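Trudberg bin picking kit: gallery

2 min read

Trudberg sells this kit as bin picking you can set up in an afternoon. The brochure promises 300 picks an hour and "no programming", and the price is $3787 before you buy an arm to put it on. We had questions about all of that, starting with who did the counting.

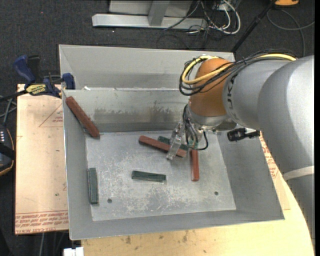 The brochure's figure comes from a bin filled with 100 identical parts, where almost any grab will come up with something. Customers don't run out of work at that point. The last few parts are the slow ones, and Trudberg gives no rate for them. We asked in September and were sent the same brochure again.

Support is free for 16 weeks. After that it goes through Skavidano, at a price we have yet to see in writing. Ask for it before you order.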